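# Soft toys in the bedroom: your questions

We get more letters about soft toys than about anything else we cover at Sandberg Home Notes, so I've gathered the usual ones on a single page. Last looked over on 2019-11-24, with a cup of tea to hand.

### Is a clear tube holder better than a basket?

For most bedrooms, I think so, yes. A tall see-through one takes up very little floor and tucks nicely into the corner by a window, and children can find the toy they're after without tipping everybody out (baskets do invite tipping out, bless them).

### How should I fill it?

Put the big, squashy ones at the bottom and the smaller ones higher up, with faces turned outwards if you have the patience. Do leave the bedtime favourite on the very top, sitting on the rim. Somebody will want it at eight o'clock, and you won't want to be up to your shoulder in plush looking for it!

### Where do I sort everything?

On the bed, with the duvet left on. It's a kind height for your back, and you can stand an open cardboard box on one half and make your piles on the other. Don't trouble to smooth the covers first, they'll only get rumpled again.
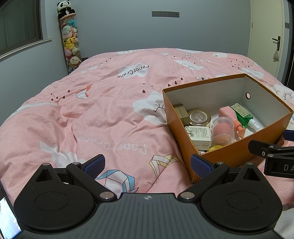
Once the box is full, decide there and then where it's going. A box that is put down "just for tonight" has a way of staying until September, and I speak from experience.

### Can I wash them before they go back?

Usually. Check the label, pop each one in a pillowcase and choose a cool, gentle wash. Let them dry right through before they go into a closed-sided holder, and give the thick ones an extra day.

### My child won't part with any of them. What now?

Then don't force it, love. Try a resting box in the wardrobe, with 8 toys in it, and swap them over every so often. Old friends come back feeling quite new, and the holder stays loose enough to get a hand in.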